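Section 4: Oiling and caring for your Petitz board

Okay, you've unpacked it, you've read the boring page about returns, and now you want to chop something. Hold on a day! I know, I'm sorry. A new maple board goes out the door sanded and bare, and it needs oil before it meets its first onion. I've been doing this to my own boards for years and I still get impatient every single time.

This section covers the first oiling, the everyday washing, and what to do when the thing gets a stain or a warp. If you bought the walnut one, the steps are the same but you'll go through a bit more oil.

Last updated 22 February 2021

4.1 What you need

Food-safe mineral oil (the plain kind from the drugstore is fine, and so is the Hondar bottle if you ordered the kit)
Two or three cotton rags, old T-shirts are perfect
Fine sandpaper, 400 grit or so
A spoon of board wax for the end, if you like that soft feel
Somewhere flat where the board can sit overnight without a cat walking on it

CAUTION: Please don't use olive oil, sunflower oil or anything else you'd cook with. It goes rancid in the wood and you'll smell it every time you make a sandwich. I did this once with walnut oil from the back of the cupboard and I'm still annoyed with myself.

4.2 The first oiling

1. Wipe the board all over with a barely damp cloth. The surface will go slightly fuzzy. It's supposed to, the water lifts the loose fibers.

2. Let it dry completely. Give it a couple of hours standing up on a long edge.

3. Sand lightly, going with the strips and never across them. You're only knocking the fuzz off, so go easy - five minutes is plenty for the whole board.

4. Brush the dust away and run a dry rag over everything, edges included.

5. Pour a puddle of oil in the middle, more than feels sensible, and push it out to the sides with a rag.

6. Do the edges and the end grain next. End grain drinks oil like you wouldn't believe, so go back over it two or three times.

7. Flip the board and do the bottom too. Please don't skip this one! A board oiled on one side only takes up moisture unevenly, and that's how you get a rocker.

8. Leave it overnight, then wipe off whatever hasn't soaked in.

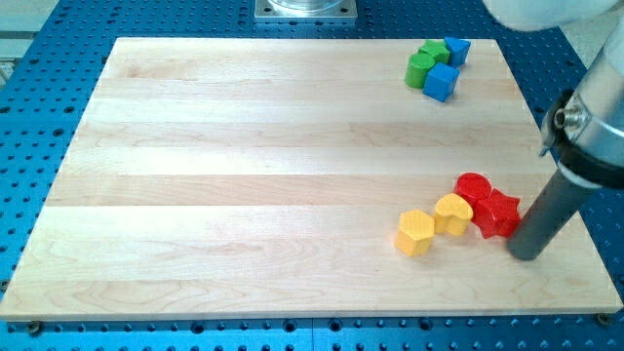
9. Repeat steps 5 to 8 the next evening, and once more the evening after that. Three coats is what I give all of mine. If the third coat is still sitting on top in the morning, the wood has had enough and you can stop.

10. Rub in the wax if you're using it, wait twenty minutes, and buff it off with a clean rag. Done, go make dinner.

CAUTION: Mineral oil makes floors very slippery. If you drip, wipe it up right then. Spread used rags out flat to dry before you throw them away, and keep them away from the stove.

4.3 Everyday washing

1. Scrape off the scraps. A bench scraper is lovely for this, but the back of a knife works.

2. Wash both sides with warm water, a drop of dish soap and a soft brush.

3. Rinse fast and dry it with a towel straight away.

4. Stand it on edge until you need it again, with air on both faces.

Never put it in the dishwasher. I mean it. The heat and the long soak will open up the glue lines, and there's no fixing that at home. The warranty doesn't cover it either (see the Henriques shop terms, under "Wood goods"). The same goes for leaving it in a sink of water while you watch one more episode.

NOTE: After raw chicken or fish, I wash the board, wipe it with plain white vinegar, leave that for a few minutes and rinse again. I also keep a separate small board just for meat, and it has made my life a lot simpler.

4.4 When to oil again

Sprinkle a few drops of water on the board. If they bead up, you're good. If they sink in and leave dark spots, it's time for another coat. In my kitchen that's once a month in winter, when the heating dries everything out, and a good bit less often by September.

One coat is enough for these top-ups. You don't have to sand unless the surface feels rough.

4.5 Stains, smells and other troubles

Beet or berry stains: Coarse salt and half a lemon. Scrub, leave it five minutes, rinse, dry. You might have to do it twice, and a bit of pink may hang around for a week or two.

Garlic smell: Baking soda mixed to a paste with water, same routine.

Deep knife marks: Sand with the strips, starting at 120 grit and working up to 400. Then treat it like a new board and go back to 4.2.

Slight warp: Lay the board hump side up on a damp towel overnight, then let it dry slowly on edge. It works more often than you'd think, but go gently and check it in the morning.

A gap along a glue line: Stop using it and write to us. Food gets in there and you can't get it out. Have your order number handy, and tell us whether it's the Petitz or the smaller Pendach, as they go to different workshops for repair.

NOTE: Small color differences from one strip to the next are just how maple is. They even out some as the wood ages and goes a warmer honey shade.

Next up is Section 5, fitting the rubber feet. You'll want a screwdriver and a pencil for that one.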